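The Grunora teaching trolley

June, by Gwilym Probert

If you have ever carried a morning's teaching up two flights of stairs in carrier bags, and then gone back down for the sharps bin, you'll know why we are fond of the Grunora. It is a tall, narrow trolley on castors, made for rooms where people learn practical things in small groups, and it holds a whole session's worth of kit in trays that lift out and go straight on to the bench. We have been selling it from our Trostlow workshop for long enough that some of the early ones have come back to us for new wheels, and I'm glad to say that new wheels were all most of them wanted.

The people who buy it are a mixed lot. Nursing and veterinary schools take the most, then come the hospital education centres, and after them a scattering of sixth-form science departments and one very well organised pottery class in Nurham. What they share is a room that gets used for something different every few hours and a cupboard that is never quite big enough. 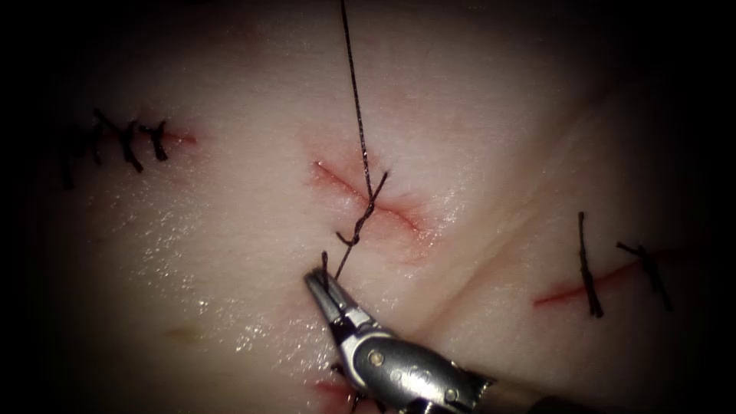

Trostlow Room Furniture, Trolleys and Trays Department

The frame is welded steel with a powder-coated finish, in grey or a soft green. It stands 500 mm wide, so it will go through any ordinary doorway with your knuckles intact, and it tucks in beside a standard lab bench without sticking out into the walkway. Down each side there are 14 pairs of runners. You won't want a tray on every one of them, I should think, but having so many does mean you can leave a tall gap for bottles and a shallow one for paperwork and change your mind the following week. Moving a tray from one pair to another takes no tools at all. You tip the front up a little, draw it towards you, and it's out.

Every trolley comes with eight trays. Six are shallow and two are deep, and if you'd like a different mix do say so when you order, as we pack them by hand and it really is no trouble. They are moulded in a smooth white plastic with rounded inside corners. I mention the corners because we spent a whole winter arguing over them. The old trays had a sharp little angle at the bottom where fluff and thread ends and bits of glove collected, and the only way to get them out was with a cotton bud and a good deal of patience. You can now run a cloth round the inside in one go.

The wheels are 100 mm across, with grey rubber tyres that don't mark vinyl, and the two at the front have brakes you work with your foot. We tried smaller wheels on an early version and they were perfectly happy on a smooth floor, but they caught on lift thresholds, and there's nothing quite like a trolley stopping dead when you haven't. The bigger ones roll over the gap with a small bump. They are also a good deal quieter, which people in the room next door have been kind enough to notice.

On top there is a flat shelf with a raised lip on three sides. The fourth side, facing you, is open so that you can slide things off it. Most people use the top for whatever they are handing out first and then, later on, as a place to collect things back in. There's a push bar at each end, and I would ask you please to use it, as steering by the top shelf works the screws loose over time.

Labels

Each tray has a clip on the front for a card label. We send a packet of blank cards with the trolley and you can write on them with anything you like. Some of our customers print theirs, with a photograph of what the tray should look like when it's full, and I think that is a lovely idea if you have the time for it. One veterinary school uses a plain colour for each year group and leaves it at that. If you lose the clips (they do wander) we'll post you a handful for nothing.

How people set theirs up

I get asked this a great deal, usually by somebody who has just been given a teaching room and a budget and very little else, so I'll set down what seems to work. Put the heaviest things at the bottom. It sounds too obvious to write, but a trolley loaded from the top down is a nervous thing to push round a corner. Then put whatever everyone needs at waist height, gloves and wipes and so on, so that a group can help itself without anybody crouching. The spare and seldom-used bits can go up high, just under the top shelf.

For stitching and wound care sessions, one tray to each pair of learners is a comfortable way to do it. Pads, thread, instruments and a small lidded pot go in together, the tray goes out as it is, and it comes back as it is, and you can see at a glance if the scissors haven't come home. A deep tray will take a stack of practice pads laid flat, which suits them better than standing on edge.

For injections and blood taking, people tend to keep the sharps bins on the top shelf where they can be seen, and I would do the same. For resuscitation teaching the trolley is really too small for the manikins themselves, but it does nicely for masks, spare airways, cleaning things and the sign-in sheet that always goes missing.

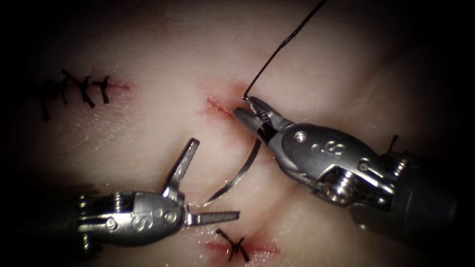 Can I buy extra trays later on, and will they fit an older trolley?
Any tray we sell now will fit any Grunora frame we have ever made, and you can order them singly. The runner spacing has stayed the same throughout.

The Pons cover

If your trolley lives in a corridor or a shared store, have a look at the Pons cover. It is a fitted zip-up cover in wipe-clean fabric, and it keeps the dust off and discourages borrowing. I say discourages, as a zip won't stop anyone who is really determined to have your last box of medium gloves. For that there is a locking bar, which runs down the front of the frame and holds all the trays in place with a single key. The bar can be fitted to a trolley you already own, and the holes for it are there in the frame whether you buy one or not. The cover will go on over the bar.

The cover comes in navy only. We did offer a yellow for a while and it was cheerful, but it showed every fingermark and we weren't proud of it after a month or two.

Cleaning and looking after it

Ordinary detergent and warm water will do for everyday, and the frame and trays will both put up with the usual alcohol wipes. Please don't use wire wool or anything gritty on the frame, as it will take the shine off and then the marks settle in. The trays can go in a dishwasher on a moderate wash if you happen to have one, though not the very hot sort used for instruments, which will make them warp.

Have a look at the castors every term. Hair and thread wind themselves round the axles in the most remarkable way, and a minute with a pair of blunt tweezers puts it right. If a wheel has begun to flutter as you push, the nut above it has probably worked loose and wants a quarter turn with the spanner we supply. The spanner is clipped underneath the bottom shelf, at the back, and I'd leave it there.

Weight and limits

Each runner pair has been made to carry a full tray of the usual teaching bits and pieces, and I would say the same of the top shelf. Please don't stand on it, or let anybody sit on it, or use it to move a printer. It isn't a treatment trolley either, and shouldn't be used for patient care.

Delivery

The Grunora arrives built up, on a small pallet, with the trays inside it and the cover folded on top if you've asked for one. The driver will bring it to the nearest ground floor door. If you have steps, or an entrance that closes early, tell us when you order and we'll pass it on. We keep the grey in stock in Trostlow and the green is made up in batches, so there can be a bit of a wait for that one. Orders over £500 go out carriage free.

Trolleys can be returned within 14 days if they haven't been used, and we'd much rather have one back than think of it sulking in your basement. Parts are kept for every version. If you aren't sure which you have, there is a small plate riveted inside the left-hand upright, near the bottom, and reading us the letters off it will tell us all we need.

Anyone within reach of Nurham is very welcome to come to our showroom there and push one about first. Bring some of your own kit if you can, and try it in the trays. The kettle is generally on, and parking is round the back, past the tyre place.

Last updated: June

Contact us | © Trostlow Room Furniture | Back to top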